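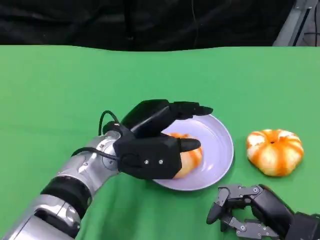 Stillon

We finished our 12 weeks on the Prosier accelerator in August. A few people asked what it was like, so I'm putting it in a thread.

1/ Stillon makes booking software for small repair shops. Shoes, bikes, sewing machines. There were three of us when we applied and there are four of us now.

2/ Prosier had 288 applications for our intake and took nine. We'd been turned down the year before. The second form was shorter and had real numbers from paying shops in it. I think that was most of the difference.

3/ The money was smaller than people assume. We got a grant of 3,000 up front and another 3,000 when we reached 200 paying shops. No shares taken. Desks were free until 7pm, then the heating went off.

4/ Our mentor was Leena Seppälä. She ran a parts wholesaler for years and had never worked in software. In the first meeting she asked what a shop does on the morning our system goes down. We didn't have an answer. We wrote one that week and it's now page one of the welcome pack.

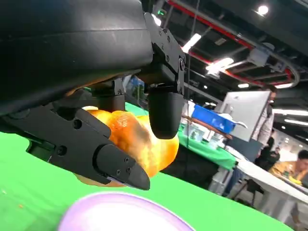
A firm hold on something orange and yellow, over the green table.

5/ Weeks two to five were nearly all phone calls. We rang every shop that had tried us and left. The most common complaint was the text reminders going out too early in the day. We had spent two months building a stock feature that only four of them had opened.

6/ So we dropped the stock feature. It wasn't a popular decision in our office, and one of us had to take down his own work. Reminders now go out after 10am unless the shop changes it.

7/ Berrada were at the next desks. They do payroll for cafes. We swapped a lot of notes on pricing and ended up copying their idea of one flat monthly fee. Before that we had five price bands and I couldn't explain two of them.

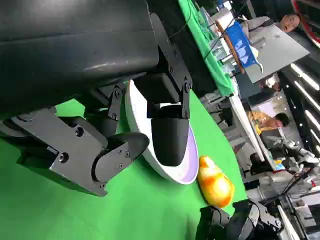

8/ Pricing went live in week eight. We lost six shops in the first fortnight, mostly one-person places on the cheapest band. New sign-ups covered it by week eleven. I'd still like to find something that works for the one-person places.

9/ Demo night was five minutes each, no questions from the floor. We had two useful chats afterwards and one long one about parking.

10/ If you're applying for the next intake: ask for the calendar before you sign. There are two full days a week of sessions and you can't send a stand-in. For a team of three that's a lot of the week gone.

11/ We're staying in the building on a normal lease. Next job is the calendar sync, then a second person on support. DMs are open if you've got a question about the form.

Follow Stillon

Print this thread | E-mail this thread

Recent from Stillon
Why we moved our help line to mornings
Reminder texts: what changed
Flat pricing, the short version

We use cookies to remember your settings. Accept | Manage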